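Ticket 1191: Course materials not opening for distance learners
Service: Skondance learning platform
Opened: 23 October 2022
Reported by: Luana Honorato, Course Coordination
Status: Pending confirmation

Reported problem: Enrolled learners in the Woster teacher training course receive the message "Content not available" when opening Unit 2. The discussion forum and the gradebook open normally. The course roster lists 124 learners.

Initial review: Support staff signed in with a test learner account and received the same message. Instructor accounts are not affected. The unit was copied from the May edition of the course, and its release rule still refers to a group that was not carried over. Images and attached files in the unit load correctly from an instructor account.
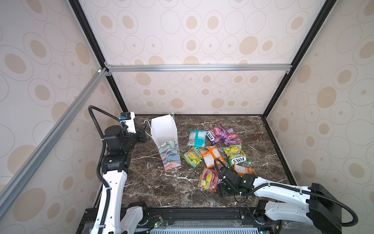
Two robot arms, gift bag and snack packets on a marble tabletop.

Action taken: The old release rule was removed and the unit was assigned to the current learner group. The page cache was cleared on the Painemal server. The test learner account can now open all pages except the closing quiz.

Remaining issue: The quiz is delivered through the Hasteo connector and requires a new course key. The request has been forwarded to the integrations desk. Coordinators are asked not to copy the unit again while this ticket remains open, as doing so will restore the old rule.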